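Vameck Steuerungssoftware
Beiträge in diesem Thread, November

1/11
Mit Version 2 der Bewegungsplanung für zweiarmige Arbeitsplätze ändern sich Schnittstellen und Voreinstellungen. Dieser Thread fasst die Punkte zusammen, die für Integratoren und Forschungseinrichtungen von Bedeutung sind.

2/11
Beide Arme werden nun in einem gemeinsamen Konfigurationsraum geplant. Das bisherige Verfahren mit gegenseitigen Sperrzonen bleibt über den Schalter »legacy_zones« verfügbar, wird jedoch nicht weiterentwickelt.

3/11
Die Umstellung wurde am Standort Bistitz erprobt. Der Regressionslauf umfasste 2477 Planungsanfragen. In 2329 Fällen lag innerhalb des Zeitbudgets eine gültige Trajektorie für beide Arme vor. Die übrigen Anfragen wurden mit Fehlercode protokolliert und sind im Testbericht aufgeführt.

4/11
Besonderes Gewicht lag auf biegsamen Objekten. Anschlusskabel und Steckdosenleisten lassen sich nicht als starre Körper behandeln. Das Perzeptionsmodul Mengal liefert deshalb für jedes Kabel eine Mittellinie mit Unsicherheitsband, die der Planer als weiche Nebenbedingung übernimmt.

5/11
Auch die an den Armen geführten Leitungen gehen in die Kollisionsprüfung ein. Sie werden als Hüllkörper mit einstellbarem Durchhang modelliert. Der Parameter ist je Arm zu setzen – eine automatische Schätzung ist in dieser Version nicht enthalten.
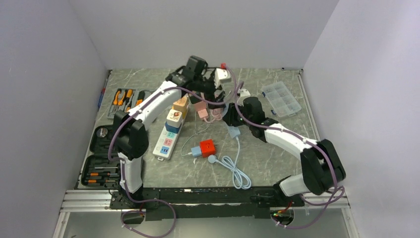
6/11
Antwort aus dem Thread, Jotdale: Wie verhält sich der Planer, wenn Mengal die Mittellinie eines Kabels während der Bewegung verliert? In unserer Installation führte das bislang zum sofortigen Halt beider Arme, auch wenn nur einer in der Nähe des Kabels arbeitete.

7/11
Zur Frage von Jotdale: Das Verhalten ist nun je Arm konfigurierbar. Bei Verlust der Mittellinie gilt für eine einstellbare Frist die letzte bekannte Lage mit wachsendem Unsicherheitsband. Erst wenn das Band die Trajektorie eines Arms berührt, wird dieser Arm verzögert. Der Sicherheitshalt der Steuerung bleibt davon unberührt.

8/11
Durchsichtige Behälter bereiten der Tiefenschätzung weiterhin Schwierigkeiten. Für Sortierkästen aus klarem Material wird empfohlen, die Abmessungen als festes Objekt in der Szenendatei zu hinterlegen. Entsprechende Vorlagen liegen dem Paket bei.

9/11
Die Protokollierung wurde vereinheitlicht. Gelenkzustände, Greiferbefehle und Perzeptionsdaten tragen denselben Zeitstempel. Bestehende Auswerteskripte sind anzupassen, sofern sie das Feld »t_local« verwenden.

10/11
Bekannte Einschränkung: Bei gleichzeitigem Zugriff beider Greifer auf dasselbe Kabel wird die Zugkraft nicht begrenzt. Der Vorgang ist unter der Nummer 787 erfasst. Bis zur Behebung ist der gemeinsame Griff in der Voreinstellung gesperrt.

11/11
Versionshinweise, Testbericht und Migrationsanleitung stehen im Kundenbereich bereit. Rückmeldungen zur Schnittstelle werden bis Ende November über das Ticketsystem entgegengenommen.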